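Section 4: Working inside a PC case - the house rules

I wrote this part after Dariusz Ziółkowski and I had moved the Brusia cell from the Podeo bench to its present spot, and I've kept the wording as plain as I can. Read it through once before you start. The Fetska pendant should be in your hand the whole time, with slow mode on.

1. Shut the PC down, pull the mains lead out of the back and hang it on the hook where everybody can see it.

2. Hold the PC's power button in for a few seconds, then wait 3 minutes. I go and fill the kettle.

3. Set the speed limit to 4 per cent for the first approach and grip force to 40 newtons or less. Save both under the job name, or Viklund's software goes back to its defaults (very annoying!).

4. Bring the gripper in from above, fingers closed, and stop well short of anything green.
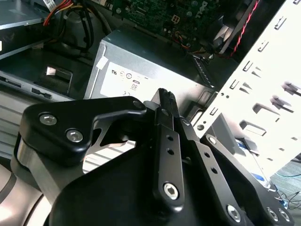 Can I put my hand in the case while the arm is paused?
Only after you've pressed the emergency stop. A pause just holds the program, and anyone at the pendant can start it again.

5. Open the fingers a little at a time and close them on bare metal edges only. Boards, fan blades and wires are off limits.

6. Check the slack in every cable near your path before you move sideways - I tie back the long ones first.

Caution: never open the power supply itself, by hand or with the arm. It can hold a nasty charge long after it's been unplugged.

Note: if the arm stops on a force alarm, don't clear it and carry on. Press the stop, look for what it touched, write it in the log and then back out along the way you came in.

7. When you've finished, park the arm, press the stop and sign the sheet.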